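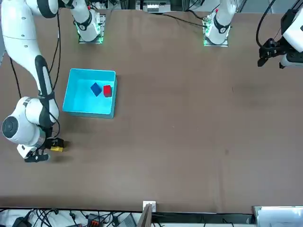 The van was coming at four and I hadn't started on the back room. Hadn't started on much. My sister had the list and my sister was in the car, stuck behind an accident on the bridge, reading it to me over the phone in pieces. Lamp. The good scissors. Anything with Mom's writing on it. I stood there saying yes, yes, got it. And the blue bin was out on the brown table, the light blue one with the low sides, dark blue cube and red cube up at one end of it, almost touching. The blue one had gone crooked so it looked like a diamond. The yellow thing with the black band wasn't in with them. Still over the table, just off it, its shadow underneath.

"Are you listening," my sister said.

"Yes."

"What did I just say."

"Scissors."

"That was ages ago."

I put her on speaker and set the phone on the windowsill and started throwing things in a box. Not throwing. Placing fast. Rolls of tape, a stapler, the Golent catalogs she kept for no reason I ever got out of her, all of them bent at the same corner. A mug with pens. A mug with buttons. A mug with, I don't know, teeth? Baby teeth. Mine or my sister's. I closed my hand over the mug and put it in my coat pocket, which is a stupid place for a mug.

"Did you find the notebook?"

"What notebook."

"It's on the list. I said it first."

She hadn't. She'd said lamp first. I let it go.

Our mother sorted. That was her whole thing, her job and then after the job her evenings. Twenty years at Funness, checking sets of blocks before they got boxed, is every color there, is the tray right, next. Then she retired and they gave her a clock and she came home and went on sorting. Buttons by holes. Screws by length. Us, by mood, I used to think. She could look across a room and know which of us had to be moved away from the other.

The cubes were from Funness. Seconds, she brought them home in her purse, a corner off, a bad coat of paint. When we were small the game was she'd set the bin down in the middle of the table and say what goes in. And you had to say. You couldn't just drop them. Red goes in. Blue goes in. If we fought she'd take one back out, no speech, and you had to ask for it again, nicely, by its color.

My sister was always red. I don't remember choosing blue. I remember it was what was left.

"Hello?" said the windowsill.

"I'm packing."

"You've gone quiet."

"I'm packing quietly."

Two fifteen. Two twenty. I got the shelf done, the whole bottom shelf, and then knocked the box and had to do it agian. Sweaters under the bench, why. A bag of bags. A receipt from Žukauskas, the fabric place, for the brown cloth on the table, with the price circled and a question mark next to it in pen. $68. She'd have stood in the store a good long time over that one. She'd have gone home and come back. I put it in the pile for my sister because it was Mom's writing, technically. A question mark is writing.

The cloth was still good. Some pale patches, some little dark specks over on the right side, that was all. Thread, or crumbs, or whatever falls off a person who sits in one place and works. I went to brush them off and then didn't. Left my hand there flat like an idiot.

"They're moving," my sister said. "OK they're moving. I'm moving. Twenty minutes."

"Good."

"Don't do the table without me."

"I wasn't going to do the table."

"You were."

I was, though. It was the last thing before the floor.

Found the notebook at two forty. Not on a shelf, in the lamp. In the box with the lamp, I mean, under the spare bulbs, she'd already packed it herself. Green cover. I thought it'd be money or passwords. It was the game. Page after page of it, from when we were little, what went in and who said so. Red, asked nicely. Blue, asked nicely. Blue, threw it. Red and blue both, no fuss, early bed. She'd kept score on us the way she must have kept score on the trays at work, same small square letters, a line ruled under every week.

And then every so often, yellow. Just the word. No asked nicely, no threw it. I didn't know what yellow was. We never had a yellow, not in the game. I turned pages. September, yellow. Then nothing, then the winter, yellow, yellow. I got hot in the face like I'd been caught at something.

Down on the street a car door. Too soon for her. I looked anyway.

Last page had one line and it wasn't a score. It said, yellow is when they do it without me.

I read it a couple of times. Then I read back, looking for them all, sitting on the floor with my coat on and the mug digging into my side. She never said a word about it. She must've stood in the doorway and seen us with our heads together over that bin, nobody telling us what goes in, and gone off and written it down.

The van people called to say they were early. I said you can't be early. They said they were on Ciltemetti Street already and it was $117 an hour whether they were carrying or sitting. I said then sit.

My sister came up the stairs too fast, she always does, and stopped in the doorway with the list in her fist. Hair everywhere. She looked at the boxes and at me on the floor and then over at the table.

"You didn't do it," she said.

"You said not to."

"Since when."

I held up the notebook, open to the back. She took it. She read standing up, lips going a little, like she did in school and got teased for. The phone was still on the windowsill, still connected, so I heard her breathe twice, once from the door and once from over by the glass.

"Move over," she said, and sat down on the floor next to me.

The horn went, downstairs. We let it go again. Then we got up and went to the table, both sides of the bin, and she said, "OK. What goes in?"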